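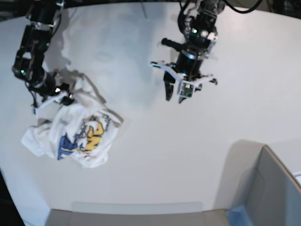
# Recording T-shirt folding runs at the Lumbao bench

Notes for new members of the Urasville robotics club. Read the arm safety sheet first, then work through these steps in order.

## Before you start

1. Turn on the arm power and wait for both arms to finish homing.
2. Open the wrist camera view on the laptop. If the picture is blurry, wipe the lens with a dry cloth.
3. Create a new folder under `shirts/` and put your initials in the name.

## Recording a run

1. Drop the shirt on the table from chest height. Don't straighten it — the policy has to learn from messy starts.
2. Step back behind the tape and press record.
3. Use the right arm to pinch a corner of the fabric. Close the gripper slowly and lift a little to check the grip.
4. Bring the left arm over with its gripper open and take a second corner.
5. Pull the shirt flat, then fold in the sleeves and bring the hem up to the collar.
6. Stop the recording when both grippers are open and clear of the cloth.

Each run has a limit of 60 seconds. If you go over, mark it `long` and keep it. If you drop the shirt, pick it up and carry on in the same run.

## Common problems

**The gripper closes on two layers.** Open it, raise the arm, and try again closer to the edge.

**A cable pulls tight.** Stop and move the arm back toward home before you touch anything.

Our target for the Jerau meet is 500 runs. Copy your folder to the club drive before you shut down.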